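Ranwood Township Library Board
Minutes of the Regular Meeting, May
Triretstead Branch, Meeting Room

Call to Order
The Chair called the meeting to order at 7:04 p.m. A quorum was present. The minutes of the previous meeting were approved as distributed.

Financial Report
The Board reviewed the monthly statement. Book sale income of $2,165 was received and deposited to the general fund. The invoice from Arnaud Roofing for repairs over the children's room was approved for payment. Motion carried.

Director's Report
The Triretstead Branch issued 256 new cards during the spring drive. Staff have finished weeding the large print shelves, and withdrawn titles will be offered to the Orura Senior Center before being placed in the next book sale. The Director reported continued complaints about noise in the reading room after school hours. A second table will be moved to the lower level for group work.

Old Business
Summer hours. The Board discussed closing at 8 p.m. on weekdays from June through August. One member asked that the Ranwood location keep its present hours. After discussion, the motion was approved as written for both locations.

Parking lot. Two bids have been received for restriping. The matter was tabled until a third bid is in hand.

New Business
1. Meeting room policy. The draft limits attendance to 40 persons and requires groups to return chairs to the storage closet. Approved with one correction to the second paragraph.
2. Lobby display case. The Board accepted the Director's schedule for the summer, beginning with local quilts in June.
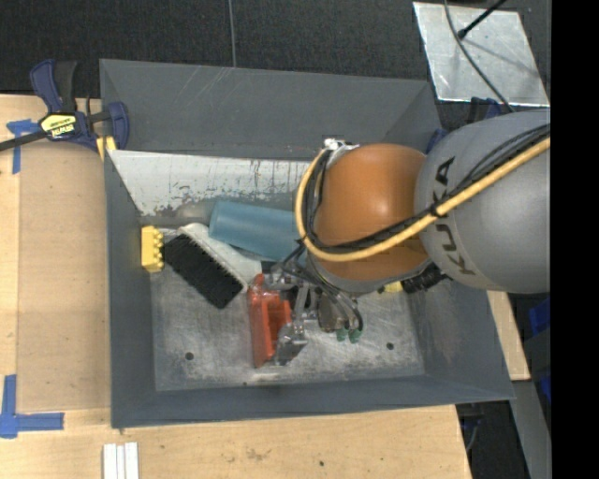 3. Interlibrary loan fees. The Board agreed to leave the present fee unchanged for the coming year.

Public Comment
A resident asked that the book drop at Triretstead be emptied on holidays. The Director will review staffing.

Adjournment
The meeting was adjourned at 8:31 p.m.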